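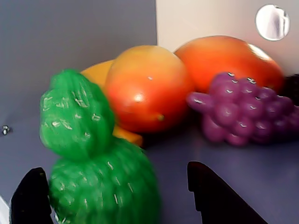 Aslak Boström would have preferred the road to go round the bog altogether, and he told the visitors so before they had got their boots on. Eleven years of arguing about it had not changed his mind, he said, and a new culvert would not either.

The open day at the Brundevdale reserve was held in September, on the western side of the valley where the forestry road from Climmont crosses the wet ground. The dispute over that road has been running since the timber company Suvitwood applied to widen it for heavier lorries. The bog holds the last breeding group of moor frogs in the valley, and the road lies between the pools where they spawn and the birch wood where they spend the winter.

We met at the gate at 9.30 in the morning. There is space for a few cars and a board with a map, which is out of date and still shows the old footbridge. The bridge has gone and the path now goes upstream to a ford with stepping stones. Anyone with a pushchair should use the road.

Boström led the first part of the walk, along the northern edge of the bog. The drains cut in the peat in his grandfather's time have been blocked with dams of larch boards, 57 of them so far. One more was being finished on the day, which will make 58. Behind the older dams the water stands level with the moss. Lower down, where work started only last winter, the peat is still cracked along the banks and heather is growing where there should be sphagnum.

Frogs are not easy to find in September and we saw one, a young animal, under a tussock near the fourth dam. The counts are made in spring, when the males call and turn blue for a few days. This year's count of spawn clumps was 3,009, the highest since the drains were blocked. Boström was careful about the figure. A dry May can kill most of the spawn in the shallow pools, and a good year for spawn may be followed by a poor one for young frogs.

The road crosses the bog on a low bank of stone. On wet nights in March and April the frogs move over it from the wood, and this is when most of them are killed. Suvitwood has agreed to stop lorries between dusk and dawn for those weeks, but the agreement is renewed each year and has no legal force. Private cars are not covered by it at all.

Lucian Jitaru took over at the bank and showed us the tunnels. There are 3 of them under the road, each wide enough for a badger, with low fences on both sides to steer the frogs towards the openings. He lifted the lid of one of the inspection shafts and let people look down with a torch. The floor of the tunnel is covered with soil, as frogs will not cross bare concrete when it is dry. The fence on the eastern side had come away from its posts in two places and he marked these with tape.

Someone asked whether the tunnels worked. Jitaru said that frogs had been recorded using two of them. The third floods at the lower end and may have to be laid again at a different slope. He did not think the tunnels were a reason to allow a wider road, which would make each of them longer and darker.

Suvitwood had been invited and did not send anyone. A letter from the company was pinned up in the hut. It says that the present road is not safe for modern lorries, that the sawmill at Westerberg depends on it, and that the widening would take a strip of ground already damaged by drainage. Boström's answer was that damaged ground is what the dams are meant to mend. The two positions have been the same for several years.

After lunch the group divided. Some went on to the birch wood, which is a steep climb and very muddy at the top. The rest of us stayed at the bog and helped to carry boards to the last dam. It took longer than planned, because the boards have to be driven in one at a time and the peat there is deeper than it looks. Water was coming through the bottom joint when we left.

The district council at Climmont is due to look at the application again in the winter. Written comments can be handed in at the council office or sent by post. The reserve path is open all year, but dogs must be on a lead and the northern edge is closed from March until the end of June.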